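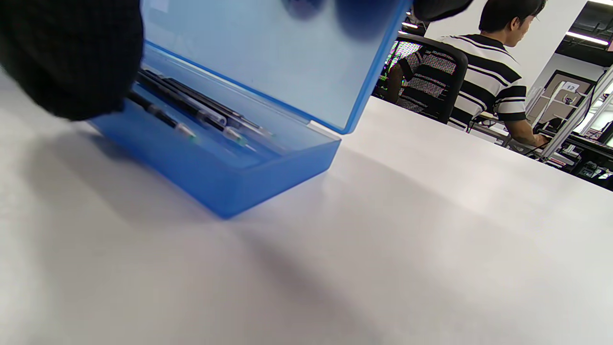
4. Recording the pen case task

By now you should have the Tometti grips charged, paired and showing up in Jerkska Recorder. If they aren't showing up, go back to section 3, because nothing below will work and you'll get cross with me for no good reason.

I start everybody on the pen case. It's small, it needs both hands, it has a lid, and pens are annoying in a useful way (they roll, they overlap, they point wherever they like). If you can record a good set of these, the other tasks in this guide will feel pretty easy. Our first set came to 1041 recordings before cleanup. You don't need that many to see the policy do something sensible, but plan on at least 600 good ones before you bother with a training run.

4.1 What you need

- the left and right grips, with gloves
- both wrist modules and their cables
- a head camera, if your kit came with one
- a plastic case with a hinged lid
- pens that fit the case with the lid shut
- a table you can reach across comfortably while sitting down

4.2 Putting the grips on

1. Gloves first. Pull them all the way down between the fingers. A loose fingertip will catch on the lid sooner or later.

2. Strap a wrist module to each forearm, just behind the glove. Snug is enough. I wore mine too tight for a whole afternoon once and had dents until dinner.

3. Slide your hand into the loop handle and tighten the strap. Left is left, right is right! The recorder won't stop you if you swap them, it will happily save an hour of mirrored nonsense.

4. Connect the cable from each module to its grip. Leave some slack, then bend your wrist as far as it goes in both directions. If the cable pulls, give it more.

5. Open and close your hands five times. Both bars in Jerkska Recorder should go from empty to full and back.

Note: If one bar stops short of full, run Calibrate from the Device menu while you're wearing the grip. Calibrating it on the table gives you numbers that look fine and mean nothing.

Caution: Take the grips off before you plug or unplug anything at the computer. The connectors on the Drestar hub are small and it's very easy to lean on them with a grip you've forgotten you're wearing.

4.3 Recording one example

One example is one complete go at the task, from hands resting to hands resting. For this task that means taking the pens out of the case, putting them back, and closing the lid.

1. Put the case on the table in front of you with the pens inside and the lid closed.

2. Rest both hands on the table, one on either side of the case. Hold still for a second.

3. Press the foot switch. You'll hear one beep.

4. Steady the case with one hand and open the lid with the other.

5. Take the pens out one at a time and lay them on the table. Anywhere you can reach is fine, and they don't need to be lined up.

6. Put them back in the same way, one at a time. Close the lid and press until you feel it catch.

7. Rest your hands on the table again, hold for a second, and press the foot switch. Two beeps, and you're done. 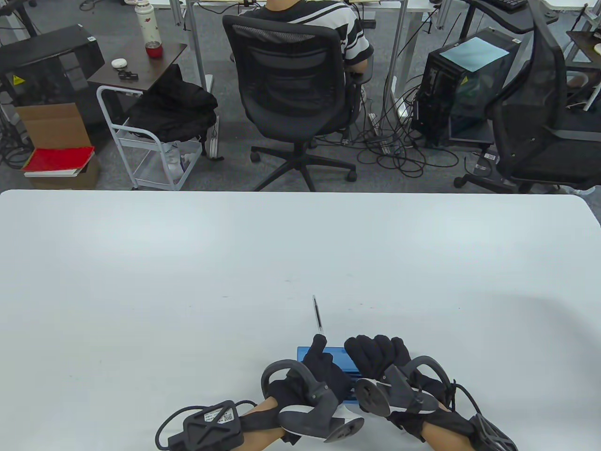 Grips on, right hand on the case, one pen on the table.

Move at the speed you'd use if you were explaining the job to somebody next to you. New people nearly always go too fast, then somewhere in the second hour they get bored and go even faster. If you hear yourself clacking, slow down.

A small fumble is okay! If a pen slips and you pick it up again, keep going and keep the recording. I used to throw those away, and then Spyros Nikolovski pointed out that the robot was going to drop pens too and had never seen a single one get picked back up. He was right (don't tell him it's in the manual). We've kept the recoveries ever since and I wouldn't go back.

What I do throw away:

- a pen rolled off the table and I had to bend down for it
- I started with the lid open by mistake
- somebody asked me something and I stopped halfway to answer
- I used a bare finger, elbow or chin to help

To discard the last recording, hold the foot switch down until you hear the low tone. Do it right then. You will not remember which one it was.

4.4 Mixing it up

If every example starts with the case in the same spot at the same angle, you'll train a policy that only works in that spot. Ask me how I know.

1. Every ten recordings, move the case. A hand's width is plenty.

2. Turn it as well. Try it with the hinge facing you, facing away, and at whatever awkward angle you land on when you just drop it there.

3. Change the pens around. Point some the other way, or take one out of the set for a while.

4. Swap hands. If your left has been steadying the case, let it do the picking for a bit. It'll feel clumsy and that's fine.

5. Switch operators when you can. Radomir Dumitrescu and I open a lid completely differently (he hooks it from the corner, I go for the middle), and the set with both of us in it trained better than either of our own.

Note: Change one thing at a time and type a word or two in the Notes box when you do, like "case turned" or "left hand picks". The Angelovski export script copies those notes into the file names, so keep them short and skip the slashes.

4.5 Checking as you go

Stop after the first 20 and look at them. Please. I know you want to get on with it.

1. Open the last batch in the Review tab and play it at double speed.

2. Look at the grip camera views. The pens should be in sight while you're picking them up, at least from one of the two hands. If all you see is glove, rotate the grip a little on your hand and tighten it again.

3. Check that the open and close line under the video moves when your fingers do. A lag you can see by eye is too much, so re-sync from the Device menu and record the batch again.

4. Check the length. Most of mine fall between 20 and 40 seconds. A two-second recording means you double-tapped the switch.

Caution: Jerkska Recorder starts a new folder at 2000 recordings and does not tell you. If your count seems to have dropped back to zero, look one level up before you panic.

4.6 Taking a break

Your hands will tire before you notice it in the video. I take the grips off every half hour, leave the recorder open, and hit Pause Session so the clocks stay in step. When you put everything back on, repeat step 5 from section 4.2 before you record again. Calibration survives a pause but it doesn't survive a different pair of hands, so run Calibrate again if someone else is taking over.

When the session is finished, choose Close Session and wait for the green check before you shut the laptop. Exporting is covered in section 5.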